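How Does a Restaurant Cook for 200 People at Once?

Have you ever sat in a big restaurant and waited for your noodles? Maybe you thought the cook was slow. But behind the kitchen door many things happen in a short time. Let us look at how it works.

1. The order goes to the kitchen
You say what you want to eat, and the waiter writes it down. At the Skukthorpe, a restaurant by the lake, the paper goes to Edith Lozano. She is the head cook. She reads each order in a loud voice, and the other cooks must answer "Yes!" so she knows they heard it.

2. Everything is cut before you come
Cooks start in the morning. They wash, peel and chop long before the first guest opens the door. One day in June the kitchen used 411 carrots - that is a lot of peeling!

3. Every cook has one place
One cook makes only soup. Another one stays at the grill. The place where a cook works is called a station. When all cooks stay at their stations, they do not bump into each other with hot pans.

A red garment on gray fabric.
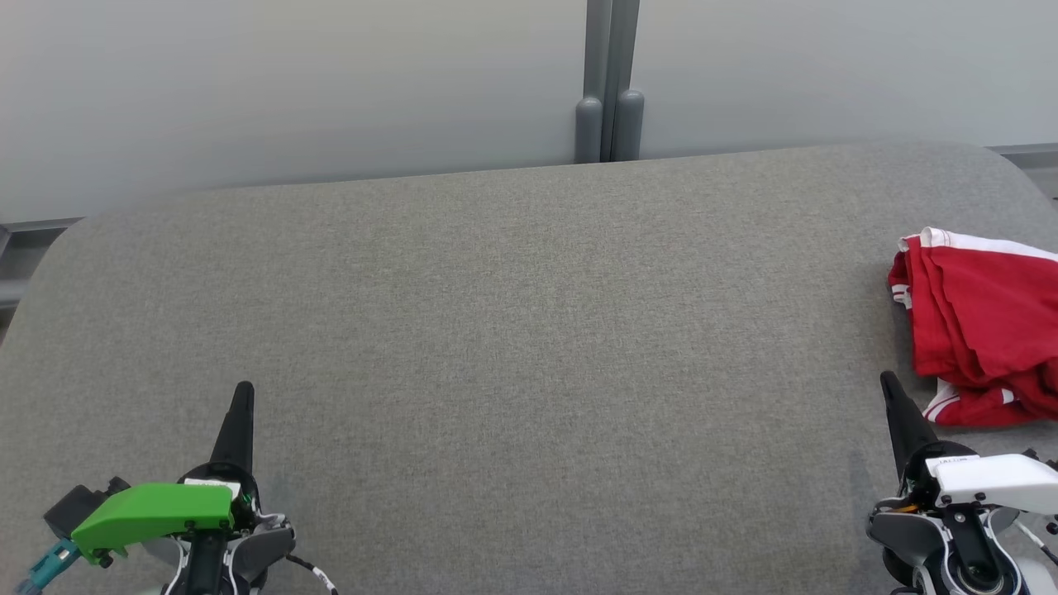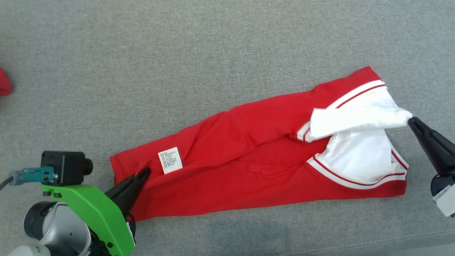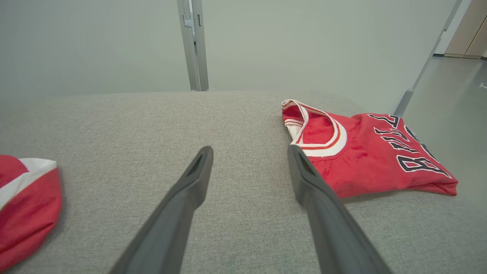 4. The food must meet on the plate
Imagine your family orders soup, fish and a pancake. The fish needs more time than the pancake, so the fish must start first. Edith tells each cook when to begin. In this way all the plates are ready together, and your brother does not eat alone.

5. Somebody tastes it
Walter Pacheco makes the sauces. He tastes each one with a clean spoon, and he never puts the same spoon back in the pot. You can do this at home too.

New words
Station: the place in the kitchen where one cook works.
Head cook: the person who leads the kitchen.

Try it at home
Ask a grown-up to make toast and a boiled egg with you. Which one must you start first, so that both are warm when you sit down?

2 comments | 2,769 shares
Contact us | © Sotelo Kids Pages | Back to top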